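Ditberg Home Storage
Open calls

Wanted: people with opinions about jars
Posted March 17, 2021 by Anel Mabuza

We're looking for 12 people to spend part of May putting dry goods into jars, putting the jars on things, and telling us what was annoying about it. The project is called Nilluvari. I didn't pick the name. It will become a small range of kitchen storage guides and, if the budget survives, a printed booklet that people can spill rice on.

If you've ever stood in front of a cabinet holding two identical jars of white stuff and licked a finger to find out which was which, you're the person we have in mind. (Please don't lick anything at the sessions. It's in the rules further down and I feel strongly about it.)

What the project is

Most advice on tidying a kitchen is written by someone with a very large kitchen. The photos have one bowl of lemons and no toaster. Our readers write to us from apartments where the microwave lives on top of the fridge and the flour lives wherever it was last defeated. They want to know what to do with one shelf, one small table and a bag of sugar that has already split.

So we're going to watch ordinary people set up a small pantry on a tabletop, change it, use it, and put it back the way it was. The putting back is the part we care about most. Anyone can make a shelf look good once. I've done it several times, usually the evening before my mother visits.

We'll write up what people do and where they get stuck. The last guide we put out was written entirely by me and Mahfuz Munasinghe at a desk, and a reader in Haddad sent us a letter pointing out that our recommended order for the baking shelf made it impossible to reach the baking powder without taking down everything else. She included a drawing. She was right, and we've been humble ever since.

What you'd be doing

Each session is built around a few plain jobs. You'll fill containers from bags, close them, and find a home for them. Then you'll be asked to make something dull, such as a dry pancake mix, out of what you just put away, and return it all to its place. After that Mahfuz will come over and rearrange your shelf badly, the way a roommate would, and you'll fix it.

The rest is talking. We want to hear which lid you reached for first, which one you swore at, why the tall jar went behind the short one. Long answers are welcome, and so is grumbling. Please don't be polite about the containers, as they have been bought and paid for and have no feelings.

Some things people might do over the seven weeks of sign-ups and sessions:

Pour flour from a bag into a jar with a mouth narrower than anyone would choose
Label jars, or refuse to label them and defend the position
Use a small raised table as a second shelf and decide what belongs on it and what belongs under it
Sort a box of mixed packets into an order another person can follow
Wipe up

There's more wiping up than you would guess. We supply the cloths.

Who we'd like

You should be 18 or older and able to sit or stand at a table for an hour at a stretch, with breaks. Folding chairs are what we have to offer in the way of seating. If you need something better for your back, say so in your note and we'll find it before you get here, or bring your own cushion, as Mahfuz does.

You don't need to be tidy. Half the group should be people who'd describe their own cupboards as a cry for help. The other half can be the sort who own a label maker and have named it. We'd be glad of some households with kids, some people who live alone, and at least a few who share a kitchen with somebody whose system they don't understand.

Left-handers especially, please. Our last group had none, and a left-handed colleague read the results and made a noise I won't try to spell.

If you work for a company that makes jars, lids or shelving, thank you for reading this far, but we can't take you.

Where and when

Sessions are in the back workroom at our office in Pruvcombe, on the ground floor. There's no step at the side door, though there is a heavy spring on it that has closed on most of us. The room has a dark gray carpet, an odd choice for a place where people handle flour, and it was here before we were.

You'd come for two sessions in May, each lasting two hours, at times we'll settle with you once the group is picked. Mornings and early evenings are both open. We can't do weekends because the heat in the building goes off, and neither of us enjoys working in a coat.

We'll follow the building's rules on masks and on how many people can be in a room, and we'll send you those the week before you come so that they're up to date. Every participant gets a work surface to themselves. You won't be sharing scoops.

What you get

You'll be paid $71 for each session, by check or bank transfer, whichever you dislike less. If you stop partway through a session because you've had enough, you're still paid for that session. Parking behind the building is free. Coffee is free too, and priced about right.

You'll also get a copy of the guide when it's done and your name in the back of it, unless you'd like to be left out. One person last time asked to be listed only as "the one who was against funnels," and we did that.

You can take home the dry goods you've handled, in a bag. Nobody has to. They'll have been poured in and out of jars a good many times by then and will have lost some of their mystery.

House rules

There are a few, and they were all earned.

No tasting. Salt and sugar look the same to everyone, and half of the point is finding out how people cope with that. Sniffing is allowed.

If you have a food allergy or are bothered by fine powders in the air, tell us before you come. We work with wheat flour most days and we'd sooner set up your table with beans.

Wear something you don't mind dusting off. Black pants are a brave choice.

Phones can stay in your pocket or on the windowsill, out of the sugar.

Please don't tidy anybody else's table. I know. I struggle with it too.

The table setup

We keep it simple so that people can get to work. You start at a wood-grain tabletop, and if your session calls for a second level, there's a low black table with thin metal legs that goes right on top of it. The jars don't match. Matching jars are lovely, but very few of the kitchens we hear from have them, and a mixed pair starts arguments that a matching pair never would. Glass or plastic? Metal lid or screw cap? Tall one on the left or on the right? People have views on this, and we'd like yours.

The small black table with two of the jars on it, and then the grain of the wood up close:
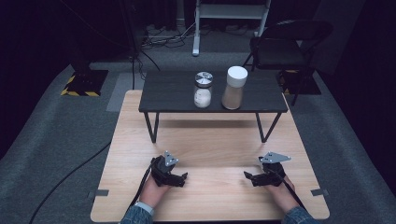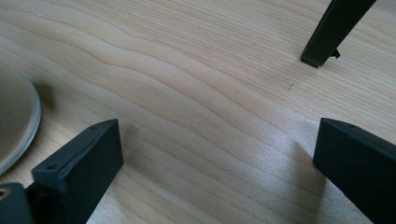
How to apply

Send a note to Mahfuz Munasinghe through the contact form on this site and put "Nilluvari" in the subject line. Spell it however you like, he'll work it out. A few paragraphs will do. Tell us:

Your name and how to reach you
Who else uses your kitchen
Which hand you pour with
What time of day suits you
One thing in your kitchen that has never had a proper place

That last one is the question we read first. Past answers include a potato ricer, a very large bag of bay leaves, and "my husband's smoothie powders, all of them." You won't be marked on it. There's no right kitchen to have.

You don't need to send a photo of your cupboards. People do anyway, and we look at every one of them with great interest and tell no one.

We'll write back to everybody, including those we can't fit in. If more people apply than we have places for, we'll choose to get a good mix of households, so a no from us may only mean that we already had plenty of people with three kids and a galley kitchen. With your permission we'll keep your note for the next round, which should be about refrigerators, heaven help us.

A few things people have asked

Is this a job? No. It's two sessions, paid, and then you're free of us. We do have a part-time opening coming up for someone to help run the sessions and wash jars afterward, and if you'd like to hear about it, say so at the bottom of your note.

Can I bring a friend? They can apply separately. Couples are welcome as long as they're happy to be scheduled apart. We tried seating a married pair at the same table once, and the transcript runs to 2000 words on where rice goes.

Will you be judging me? Mahfuz won't. He's a kind man and keeps his oatmeal in the bag it came in.

Do I have to bring my own jars? No, though if you have one with a lid that drives you up the wall, we'd be pleased to meet it. Wash it first, and put your name on the bottom so it goes home with you.

I don't cook. Can I still apply? Yes. You'll be mixing dry things in a bowl and nobody will be asked to eat the result.

Anel Mabuza
Ditberg Home Storage, Pruvcombe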